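Dastesska Esix Two-Jaw Handling Tool
Kuusisto > Handling > Small parts and mixed goods

Overview

The Esix is a two-jaw gripper for picking small, light and irregular items: rings, earrings, bangles, bead strands, clasps and similar goods. It is supplied as a hand-held tool for recording picks and as a wrist-mounted tool for automated sorting cells. Both versions use the same jaw geometry, so a pick recorded by hand can be replayed on the cell with no change to grip width or approach angle.

The intended users are returns departments, repair counters and resale warehouses, where mixed jewelry arrives loose and has to be separated into baskets or trays before inspection.

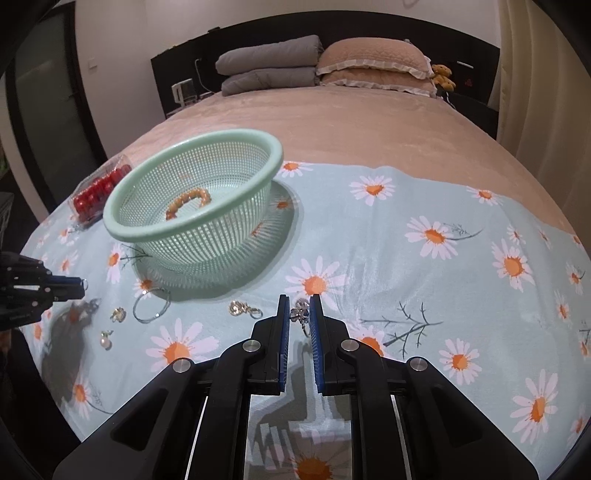
Jaws and pads

The jaws close in parallel over the full stroke. Ridged pads are fitted to the inner faces and can be changed without removing the jaw. Pads should be replaced when the ridges are visibly flattened or when thin stock begins to rotate during lifting. Do not clean pads with solvent. A damp lint-free cloth is sufficient.

Post earrings should be approached from the side of the fitting. Rings lying flat on fabric should be gripped across the band, with the pads lowered until they just touch the cloth. Chains and loose strands need a second pick in most cases, and the cell software allows for this by default.

Effect on staffing and work content

Automating the sort changes the job at the bench. At the Damstead returns site, operators previously sorted by hand for a full shift. The site now runs 2 cells. Operators record new item types with the hand-held tool, check rejected picks and carry out the inspection work that was formerly left to the end of the day. Headcount on the line did not change. The Saturday overtime shift was dropped.

Willy Van Acker, line supervisor at Damstead, notes that recording is tiring in the first week and that operators should rotate between recording and inspection. He also asks that the people who sort the goods be the ones who record them: "They know which pieces snag. An engineer from the office does not."

Kuusisto recommends the same arrangement. Recorded picks should be reviewed with the operator present, and pick counts from recording sessions should not be used as an individual performance measure.

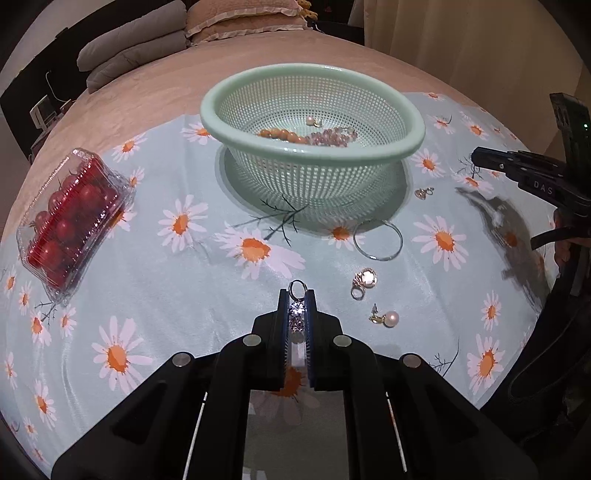
Setup of the recording area

Any stable or soft surface may be used. Patterned cloth is acceptable and is useful for training the cell to separate goods from background. Side light produces strong shadows, and at least part of each recording set should include them. When two tools are used together, keep the approach paths clear of each other and agree which hand places into the basket.

Performance at Damstead

Picks per recording set: 1000
First-attempt picks, mixed rings and earrings: 97 percent
First-attempt picks, chains and loose strands: nearly 73 percent

Results depend on pad condition and on how well the recorded set matches the goods received.

Ordering

Esix H, hand-held recording tool
Esix W, wrist-mounted tool for sorting cells
Esix P, replacement pad set, both versions

Pads are stocked items. Tools are built to order. Operator training is quoted separately and is held at the customer's site. For adapter drawings and current lead times, contact Kuusisto sales with the model of your arm and a short list of the goods to be handled.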